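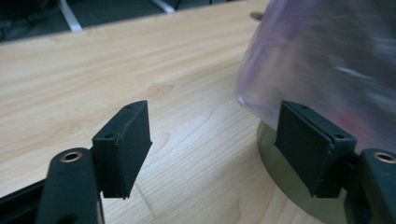

Skenness(スケネス)作業テーブル 明るい木目の天板
取り扱い:道具と家具の店 Cozma
メーカー:Bratitz
在庫:あり(組み立て式・脚は取り外した状態でお届け)

こんにちは、Cozmaの本田ちはるです。店でいちばん長く使っているのに、いちばん紹介が遅れていたテーブルのページをようやく作りました。レジの奥の作業場に置いてあるので、店に来たことのある方なら、検品したり包んだりしている私の手元でご覧になっているかもしれません。「それは売り物じゃないんですか」と聞かれるたびに「取り寄せできますよ」と答えていたのですが、今年からちゃんと在庫を持つことにしました!

色のこと

まず色です。明るくて淡い木の色で、木目がはっきり見えます。私は前に焦げ茶の机を使っていて、それはそれで落ち着くし気に入っていたのですが、黒いネジや濃い色の糸くずが本当に見つからないんですよね。スケネスに替えてからは、濃い色の小物を置くと輪郭がすっと立ってくれるので、落としたものを探す時間がずいぶん減りました。老眼の入り口に立っている身としてはここが一番ありがたいです。

逆に、白いボタンや生成りの糸はやや見失いやすいです。私はそういう日は紺色のフェルトを一枚敷いています。フェルトは付属しませんので、お手持ちの布でどうぞ。濃い色なら何でもいいと思います。

木目の出方は一台ずつ違います。写真と同じ模様のものをお選びいただくことはできないので、そこはご了承くださいね。店頭に来ていただければ、その時にある在庫のなかから見比べてもらえます。開梱して並べるのに少し手間がかかるので、前日までに一声かけてもらえると助かります。

大きさと高さ

天板の奥行きは739ミリです。中途半端な数字でしょう? 私も最初に仕様書を見たとき、打ち間違いだと思ってBratitzに電話しました。出てくれた小山明彦さんによると、もともと作業場の棚と棚のあいだに収めるために決めた寸法で、その後もずっと変えていないそうです。「変えると治具を全部作り直すことになるんです」とのことでした。正直な会社です。

使ってみると、この奥行きはけっこう便利です。座ったまま手を伸ばして向こう側の端に届くし、手前で書きものをしながら、奥に道具箱を置きっぱなしにしておけます。ノートパソコンを開いて、その手前に紙を広げるのも大丈夫。ただし大きな型紙を広げる洋裁の方には、奥行きが足りないと感じる場面があると思います。そういう方は二台を背中合わせにして使ってください。高さを合わせて並べれば、天板の段差はほとんど気になりません。

高さは脚先のねじで微調整できます。うちの作業場は床が古くて、窓側に向かってほんの少し下がっているのですが、そちらの脚を回して出したらガタつきは止まりました。椅子に合わせて大きく高さを変えるためのものではないので、立ち作業用に高くしたい方は別売の延長脚を使ってください。延長脚はときどきメーカー欠品になります。

重さは36キロです。はい、重いです。このページを読んでいる方にそこだけは強くお伝えしておきたい。玄関から部屋までの移動は必ず二人以上でお願いします。私は開店前に一人で動かそうとして、敷居のところで立ち往生しました(結局、隣の店の方に来てもらいました)。そのかわり、置いてしまえばどっしりしていて、万力を挟んで金属やすりをかけてもテーブルが逃げません。

天板の仕上げとお手入れ

表面はつや控えめの仕上げです。照明の映り込みが少ないほうがいいという方には合うと思います。写真を撮るときの下敷き代わりにもよく使っていて、店の通販ページの小物は、ほぼ全部このテーブルの上で撮っています。背景紙を出すのが面倒だから、というのもあります。

ふだんの掃除は乾いた布で十分です。汚れたら固く絞った布で拭いて、そのあと乾拭きしてください。マグカップの輪じみは、私の場合、朝つけてしまったものを昼に気づいて拭いたら取れました。一晩置いたものは薄く残っています。コースターを使いましょうね、と自分に言い聞かせながら書いています。

やめておいたほうがいいのは次のものです。
・除光液、シンナーなどの溶剤
・研磨剤入りのクリーナー
・メラミンスポンジ(こすった場所だけつやが変わります)
・熱い鍋やはんだごての直置き

はんだ付けをする方は、必ず耐熱マットを敷いてください。お客様のNkechi Basseyさんは電子工作にお使いで、最初の週に小さな焦げを作ってしまったそうです。いまはその上にちょうどペン立てを置いていると、メールで教えてくださいました。

傷については、使えばつきます。うちの作業場のものにもカッターの線が入っていますし、角はところどころ丸くなってきました。気になる方には、天板の表面を削って塗り直す再仕上げをBratitzで受けてもらえます。脚を外して天板だけ送る形になり、費用は傷の深さで変わるので、写真を添えてお問い合わせください。

組み立て

届いたら、まず床に毛布か段ボールを敷いて、その上に天板を裏返しに置きます。脚を差し込み、付属のボルトを全部ゆるく留めてから、対角の順に締めてください。最初の一本をいきなり本締めすると最後の脚が入らなくなります。私はやりました。六角レンチは箱の底の、薄い紙袋に入っています。見落とす方が多いので、箱をたたむ前にもう一度のぞいてみてください。

起こすときは、脚をつかまないで天板の縁を持つこと。二人で声をかけ合って、ゆっくりどうぞ。

使いはじめてひと月ほどしたら、ボルトを一度締め直してください。4月に納品した方には、そろそろこちらからお知らせのはがきを出します。

別売のもの

Givvilleのクランプが、天板の縁にそのまま挟めます。口の内側に当て革が付いているので跡が残りにくく、店でも毎日使っています。照明アームを付けたい方もこれで留められますよ。

引き出しユニットもあります。天板の裏にねじで取り付けるもので、右側と左側のどちらにも付きます。ただ、膝の上の空間がそのぶん狭くなるので、脚を組んで座るのが癖の方は、座る位置を考えてからにしてくださいね。私は左に付けて、はさみと定規とおやつを入れています。

お送りする料金と納期

配送料は一台3000円です。二台まとめてのご注文でも、お届け先が同じなら料金は変わりません。離島の方は別途お見積もりになります。玄関先でのお渡しが基本で、室内への搬入と組み立てをご希望の場合は、注文画面の備考欄に書いてください。階段しかない建物の場合は、階数も一緒にお願いします。

在庫があるときはご入金から3日以内に発送します。在庫切れのときはBratitzの製作待ちになり、お待たせする期間はその都度メールでご案内します。

梱包材はかさばります。近くの方でしたら、店に持ってきていただければ引き取りますので、遠慮なくどうぞ。

返品は未組み立てのものに限り、お届けから一週間までお受けします。組み立てたあとでも、ぐらつきや部品の不足など、物に原因があるときはもちろん対応しますので、捨てずに取っておいて連絡をください。

よくいただくお問い合わせ

食卓に使えますか、という方が意外と多いです。使えます! うちも閉店後は作業場でここに弁当を広げています。汁物をこぼしたらすぐ拭いてください。

屋外やベランダには向きません。直射日光の当たる窓辺も、長い間には色が変わってくるので、カーテンを引くか、たまに前後の向きを入れ替えるといいと思います。

天板だけの販売はしていません。何度かBratitzに頼んでみたのですが、いまのところ脚とセットのみです。

店頭で試したい方は、営業時間中に「作業場のテーブルを見たい」と声をかけてください。荷物を広げていたら少しだけ片付ける時間をいただきます。

ページ更新:2026年5月22日
担当:本田ちはる(Cozma)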